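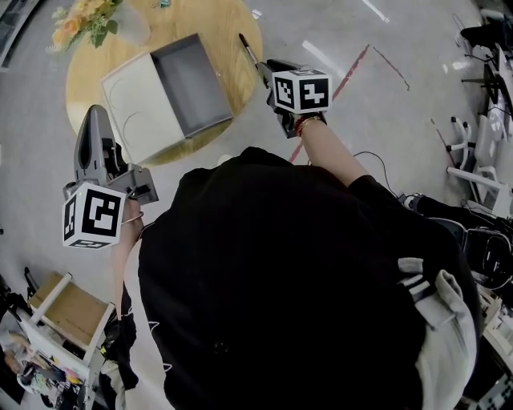 Orhun asked what the demonstration shifts mean for the packing staff at Risik, so I'll answer for the people on my line. Six of us now do half of each shift with the hand-held grippers. We used to pack boxes by hand and go home. Now we do one handling task over and over so the arms can learn it, with an open box on a round table and a gripper in each hand, a marker cube on each. My target is 60 good runs before lunch. Packing speed no longer counts in those hours — steady hands do. My pay grade hasn't changed and I think it should.

Orhun Kurtuluş wrote:
> Management says 3,000 runs by September and then
> two arms on line four. Does anyone know what
> happens to the people on line four? And is the
> gripper work voluntary?

It's voluntary on paper. Joar Nyberg went back to packing after his wrists got sore and there was no trouble over it. On line four, I was told retraining, with no dates.

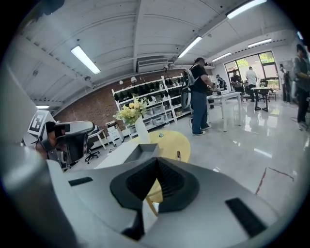

The room during a shift, seen from a gripper.

I'd like two things in writing before we reach 1,000: a break every hour, and a grade for this work. Ylva Solberg has the draft. Send her changes by 4 p.m. and please copy the list.

Nobuhle Mabaso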